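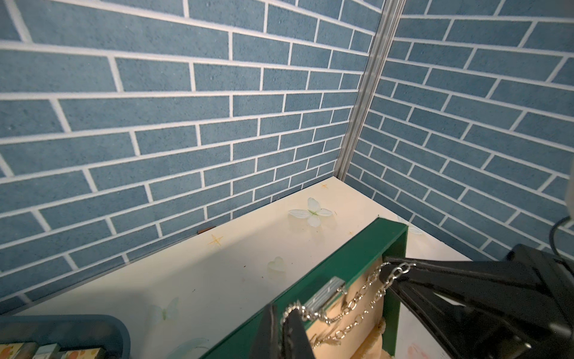

Storing chains and small jewellery: notes on trays, linings and clasps

Dirberg workshop newsletter, 23 November 2019

The storage sheet we issued in June dealt with rings and earrings and left chains for later. Most of the questions since then have been about chains, so this item covers them, together with the choice of box and the care of the lining.

Why chains knot

A chain laid down in a heap will nearly always have one loop lying across another. If the heap is then pushed about, or the box is carried upright in a bag, the free end passes through one of those loops and the knot draws tight when somebody pulls on the clasp. Fine chains are worse than heavy ones, and long ones worse than short ones. A chain of 70 cm kept loose in a tray should be looked at whenever the box has been moved. A short bracelet can usually be left alone.

The remedy is to reduce the number of free ends. Close the clasp before the chain goes into the box. This turns two ends into none. With box clasps and other flat rectangular clasps, check that the tongue has gone fully home by pulling lightly on each side. A clasp that is only half engaged will open under the weight of a heavy chain when it is next lifted.

Laying a chain in an open box

The method below suits any box with a padded lining and a lid that stands open unaided.

Open the lid fully before picking up the chain. A lid left half raised tends to drop, and a chain shut in the hinge may be marked or broken.

Pick the chain up by the clasp and let the rest hang until it stops turning. If it is too long to hang clear of the table, take it by a loop near the middle as well and carry the two points level.

Lower the hanging end into the box first, then follow it down with the clasp. Keep the hand moving slowly along the length of the compartment so that the chain goes down in a long, flat line or a wide oval. Dropping it straight down produces the heap described above.

Put the clasp down last and inside the compartment. A clasp left resting on the rim will be knocked when the lid comes down. On a painted or covered rim it may leave a dent, and the strands leading to it can be pinched along the edge.

Look along the rim before closing. Any strand draped across it should be lifted and laid inside. Lift it by a loop, with the fingertips or with blunt tweezers, and do not drag it over the edge. Dragging scrapes the rim and pulls fibres out of the lining.

If a chain comes out of the box already knotted, put it on a hard, smooth surface and open the knot outwards with two blunt needles. Do not work on it over the lining. Plush and similar pile fabrics hold the links in place and make the knot harder to read.

Choosing a lining

Three types are in common use. Smooth satin is easy to clean but lets pieces slide. Short velvet holds a piece well and shows dust. Long plush is the softest of the three and the most trouble with chains, as loose fibres work into the links and the springs of small clasps. Members who prefer plush may like to keep it for bangles, watches and other solid pieces, and to put chains in a pouch first.

Padding matters more than pile. Press the floor of the compartment with a thumb. If the base can be felt straight away, the padding is too thin for a heavy clasp. Check also that the lining is fixed at the corners. Where it has lifted, small items go underneath it and are then taken for lost.

Pale linings such as cream and beige have one practical advantage. Dirt, broken links and loose stones are easy to see on them. They also show tarnish marks, which do not wash out well, so silver should be wiped with a dry cloth before it is put away.
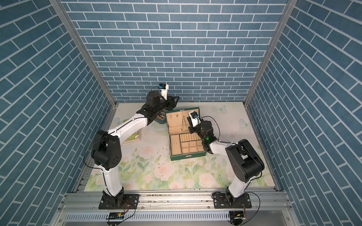

Small lidded containers are useful alongside the main box. A round one will take earrings, spare jump rings or a single coiled bracelet, and it can be moved about the table without disturbing anything else. Fill the container first and the main box second. Done the other way round, the small pieces tend to be set down in the large compartments for the time being and stay there.

Keep the working surface clear for a hand's width on every side of the box. A pale mat under it is helpful for the same reason as a pale lining. Patterned mats are acceptable if the print is faint, but a strong pattern will hide a dropped earring back very effectively. Brush the mat down before starting, paying attention to the line where it meets a wall or a raised edge, as scraps and grit collect there.

Sizes

The Pandudora sheet of box patterns gives inside measurements, and these are the ones to compare. For bracelets and short chains, a compartment 110 mm long is sufficient. For longer necklaces kept in an oval, allow some 100 mm in width as well. Depth is less critical, provided that the lid closes without touching the contents. To test this, lay a strip of tissue over the contents, close the lid and draw the strip out. It should come freely.

Care of the lining

Clean the lining when the box is empty. Use a soft dry brush, working from the corners towards the middle, and then lift the loosened dust with a strip of low-tack tape. Water should be kept away from glued linings. If a damp cloth has been used, leave the lid open overnight and do not put silver back until the padding is dry right through.

Hinges need no oil in ordinary use. Oil creeps into the fabric and leaves a ring that cannot be removed. A stiff hinge is more often caused by lining caught in the joint, and this can be eased out with a wooden stick.

Supplies

Blunt tweezers, low-tack tape and pouches are kept at the Vimotberg counter. The replacement padding is listed as item 449 and is sold in flat sheets, to be cut to size at home. Bhattacharjee pattern cards for relining square and rectangular compartments are kept in the drawer below. Cards for round containers are being redrawn and will be put in the same drawer when ready.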